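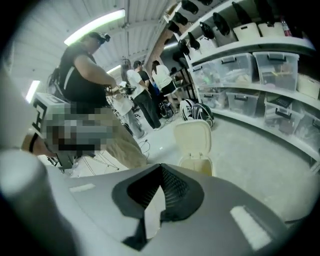
Week 4 handout – getting from a hand-held gripper recording to something a policy can train on

Read before the lab. Slides are thin this week so most of it is in here. Corrections to Till please.

What we want out of a recording: gripper pose over time, finger opening over time, pictures, all on one clock. That's it. Sounds easy. Most of the lab hours go on the clock.

1. Pose

Two sources. Visual-inertial tracking from the gripper's own camera, and square markers seen by somebody else's camera. Tracking is smooth but drifts. Markers don't drift but drop out, and when they come back the pose can flip (the planar ambiguity, see last week). So: use tracking for the shape of the path, markers to pin it down.

Flip check. Take both solutions from the marker solver, keep both reprojection errors. If the ratio is close to one, do not trust either, throw the frame away. Don't average them!! Average of two wrong orientations is a third wrong orientation.

Other people moving in the background – the tracker will happily pick corners on a T-shirt. Outlier rejection handles one or two walkers, it doesn't handle a whole group filling half the view. Mask people before feature extraction, then look at how many features are left. If the rest is blank floor and ceiling you have a different problem.

Repeated structure is the other one. Rows of identical things on shelves, ribbed ceilings. Loop closure matches bin two to bin three and the map jumps sideways by one bin. Looks very convincing in the plot. Check the jump against the IMU.

2. Clocks

Each device stamps with its own clock. Offset AND drift. Offset alone is fine for a short take, not for a long one.

Method used in the lab: wave the gripper at the start and again at the end, cross-correlate gyro magnitude between devices, fit a line through the two offsets. Slope is your drift. Reinaldo's script does this (align_gyro in the cellus folder), reads the Zavent log format only for now.

Worked numbers, the Leckie set:
frames in the take: 1,747
frames with a usable marker pose: 610
wave-to-wave offset change: 7 ms

So well over half the frames have no marker at all. Fine, so long as the gaps are short. Plot gap length, don't just quote the total. One long gap is much worse than lots of little ones.
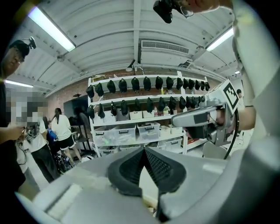 3. Which view goes in the training set

Wrist view only, for this course. Head and room views are for checking and for marker poses. Reason is the robot has a wrist camera and nothing else, and anything the policy sees in training it must see at run time too.

Two grippers working close together will see each other. Leave that in. The second gripper is information the policy can use, if the robot has two arms of the same shape. If the shapes differ, mask it – same mask in training and at run time, same pixels, same fill colour. Last year a group at Ralusden filled with black in one and grey in the other and spent a week on it.

Fingers stay visible as well. Finger opening comes from the finger position in the view, so calibrate fully open and fully closed for each unit. Do not copy the values accross units.

4. Actions

Relative poses, not absolute. Express the next few poses in the current gripper frame. Then drift in the world frame matters much less, only the drift inside the horizon counts.

Latency: the picture is old when the policy gets it, the arm is late when it moves. Measure both. Drop the first few actions of each predicted chunk to cover the total delay, otherwise the arm jerks backwards at every replan.

For the lab

Bring a laptop with the environment already built, the network in there won't cope with everybody pulling packages at once. In pairs:
– run align_gyro on the Leckie set, report offset and slope
– plot marker gaps, mark the longest
– find one false loop closure and say how you knew
– write out relative actions with horizon 4, then check by integrating them back to the start pose

Hand in the plots and half a page of notes, no code unless yuo changed the script. Deadline 23/06/2021, upload to the usual folder.

Quaternion order in the logs is w first. The plotting tool wants w last. Check it before you ask why everything is upside down.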